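Rules for Robots That Share a Table

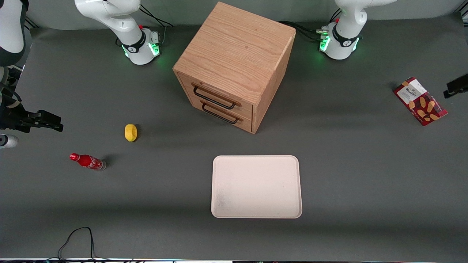 Two robot arms at a table with a small set of drawers, a tray, a bottle and a bag of crisps.

Robots need safety rules, just like people do. At the Wuvov workshop, there are 6 rules on the wall. These 2 come first.

Rule 1: Stay out of reach. When an arm is switched on, people keep their hands off the table. An arm can start moving without warning.

Rule 2: Know how to stop it. Before work begins, everyone must find the stop button and learn who may press it. At Wuvov, anyone may.

Every Friday the workers read all the rules out loud.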